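Dunbridge Residents' Newsletter, June 28, 2014

A word on sleep

The Tamden Road surgery has asked us to remind everyone that its talk on sleeping better was moved to the small hall, which has the hard chairs. Anyone who nodded off at the last one will find this a fairer test.

The talk drew 38 people in November and finished 20 minutes late, mostly owing to a long exchange about whether cheese counts as supper. Ottilie Fankhauser is speaking again and has promised to keep cheese to the end.
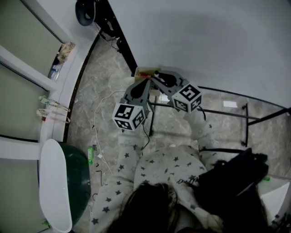
Stars on the sleeves, marble pattern on the floor.

Her advice last time was plain enough. Get up at the same hour, leave the telephone downstairs, and don't lie there adding up the gas bill. Mr Pirner said he had tried all of it and was now awake at the same hour every night, with no telephone to look at. His remarks have been passed on.

There will be tea from 6, without caffeine, by popular demand of the surgery. Marchetti's are sending biscuits. Entry is £2, and please bring coins, as the cash tin has defeated us before.
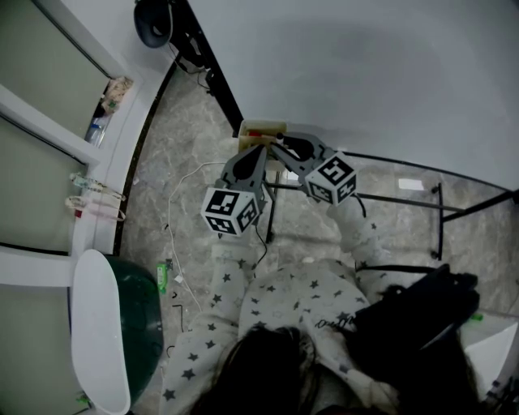 Starry pyjamas, facing a white wall.

Cushions are welcome. Pillows, after some discussion, are also welcome. Names to the library desk, please, and would whoever has the hall key kindly return it.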